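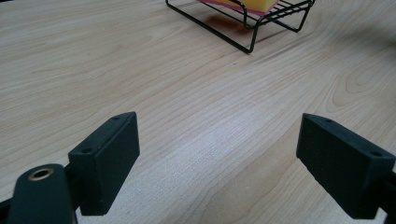 Sinéad Scanlon wrote to us in October that veneer is solid wood for people who don't look at the edges, and that a shop which says it dislikes sales talk ought to be ashamed of stocking it. We printed her letter out. We still stock it, and we have changed two things on this page since.

Gosholm tabletop, pale veneer
Sold by Ditell
Top only. Legs are sold separately.

What we think of it

The Gosholm is a flat, light-colored top with a real wood veneer over a board core. The maker calls it "a surface that grows with you." It doesn't grow. If it did we would send it back. It is a good top for a desk, a sewing table or a kitchen table in a household that wipes things up, and a poor one for a workshop or a covered porch.

We've had one in the packing room for 18 months and another at the front counter for less than that. Most of what follows comes from those two, plus what customers have told us when they were annoyed enough to call.

The grain

The veneer is pale blonde with long, flowing lines in tan and beige. Some lines run straight and close together. Others open out into wide arcs, and on some tops you'll get a swirl, where the lines bend around a rounded shape like a knot. The one photographed has a swirl like that. Yours may have one in another place, or two of them, or none.

The catalog describes every sheet as "hand chosen for character." We asked what that meant and got a long answer about forests. As far as we can tell, it means the sheets are used in the order they come, with the damaged ones pulled out. We have no complaint about that. It does mean you can't order a swirl, and you can't order a top without one. People ask us to open boxes and check. We will do it for anyone who comes to the counter, and we won't do it for shipped orders, where the factory wrap has to stay on.

If you're buying two tops to push together, the lines will not match across the join. Order them together anyway. Tops from the same batch are usually closer in color.

The finish

Clear coat, low sheen. "Zero glare" was the claim on the old label, and it was wrong. Put the top near a window and it will show a whitish band of light, and inside that band the color looks washed out and the grain gets faint. Move your head and the band moves. If you do drawing or paper work, set the long side at a right angle to the window and try it for a day before you drill anything.

The new label says "reduced glare." Reduced from what, it doesn't say.

You can still feel a little of the wood through the coat, mostly on the lighter stretches. Some people like that. One customer, Aatos Laitinen, returned his on the grounds that his pen skipped on single sheets of paper, and he was right, it does. Use a pad under thin paper or pick a laminate top.

The core and the edges

The core is particle board. The catalog says "engineered heart," two words we have asked them to stop using. It's dense, it stays flat and it's heavy for its size. It also crumbles if you put a screw in, take it out and put it back in the same hole too many times. Pick your leg position once.

The edges are covered with a veneer strip, glued. Sinéad's point about edges is fair: look along the long side and the grain on the edge doesn't continue from the grain on the face. On a solid plank it would. If that's going to bother you, it'll bother you every morning, and you should buy a plank.

The strip is also the weak spot. A vacuum cleaner head banging into the corner will lift it sooner or later. We sell matching strip by the yard and a tube of glue, and the repair is easy enough, but you will be able to find it afterward if you know where it was.

Specifications

Thickness: 26 mm, edge strip not included
Lengths: short, medium and long, all the same depth (see the size sheet at checkout)
Face: wood veneer, pale, clear coat
Underside: plain backing sheet, off-white, not meant to be seen
Core: particle board
Edge: glued veneer strip, all sides
Corners: slightly rounded
Pilot holes: none
Warranty: 5 years on the core and face, nothing on the edge strip
Made by: Gosholm
Not included: legs, screws, oil, patience with the instruction sheet

About the warranty

Read it. It covers the face coming away from the core and it covers bowing, if the top has been held up at all four corners. It doesn't cover water, heat, sun or "improper living conditions," a phrase they have declined to explain to us. In practice they have been reasonable. We've sent back tops with bubbled faces and had them replaced, and the one claim they refused involved a slow cooker.

Keep the label from the box. Without it they'll ask you for photos of all four edges, and then ask again.

Legs

The Liu trestles fit and we'd use them. They don't need screws, so you can shift them until the thing feels right. The long top does sag a touch between trestles if you set them at the far ends. Bring them in by a hand's width on each side.

Enov makes a screw-on leg that the catalog shows under this same top. We stock it and we're less sure. The plate is small and the screws supplied are short, and on a long top with someone leaning on it the leg starts to work loose. Anastasia Zervas has had a set on her desk at our front counter since last winter and tightens them every few weeks. She says that's fine. I don't want to own a table I have to tighten.

If you go with the Enov legs, drill pilot holes, mark the drill bit with tape so you don't come up through the face, and stop turning as soon as the plate is snug.

Living with it

Wipe it with a damp cloth and dry it. That's the entire care routine, whatever the bottle on the next page of the catalog tells you. The coat is sealed, so furniture oil has nowhere to go and sits there getting sticky. Oisín Rafferty tried the Enov oil on half of the packing room top, left the other half alone, and asked people to pick the better side. Opinions split. The oiled half collected more dust.

Hot mugs: we've had no rings from mugs. We've had one from a pan. Use a trivet.

Water: small spills are no trouble on the face. At the edges, wipe right away. Once water gets behind the strip the core swells, and it doesn't go back down.

Sun: pale veneer turns yellower near a window. It happens slowly and you don't notice until you move the lamp that has been sitting there all year. Move the lamp now and then.

Scratches: fine ones hardly show along the grain and show plainly across it. Keys and the feet of pottery are the usual cause. Deep ones go through to the core, as the veneer is thin. Don't try to sand them out. You have less wood to work with than you think.

Clamps: desk lamps and monitor arms are all right with a scrap of wood or thick card on both sides of the clamp. Without it you'll get a dent underneath, and possibly one on top.

What it's compared with

We sell three pale tops. The Gosholm is the middle one on price. The laminate below it is tougher in every way that matters to a family with small children, and has a printed grain that repeats if you go looking. The solid plank above it can be sanded and refinished for as long as you own it, and it moves with the seasons, so you'll need slotted fixings. We've seen people buy the plank, fix it down hard on a steel frame and come back in spring to complain about the crack.

Daithí Ní Mhurchú, on our repair bench, would take the laminate. I would take the plank. The Gosholm sells better than both.

Shipping

It ships flat with cardboard corners. The corners are not good enough, and we add foam ones of our own. Check the edges before you sign for it. If a corner is crushed, refuse the delivery and call us. Once it's signed for we can still help, but it takes longer and involves a form.

The long top needs two people on the stairs. Carry it on edge, like a door. Carried flat by its ends it flexes more than you'd like.

Cutting to size

We cut up to 26 inches off the length and nothing off the depth. The cut end gets new edge strip, ironed on here. It will look slightly different from the factory edge, so put it against the wall. Cut tops can't be returned and the maker drops the warranty on them. We think that's unfair and we've told them so. For the moment it stands.

Changes to this page

14 Dec 2018: Removed "solid feel" from the heading. It was the maker's wording, and Sinéad was right that people read the first word and skip the second. Added the paragraph about edges. The price is unchanged, and returns on uncut tops in the original wrap are still free at the counter.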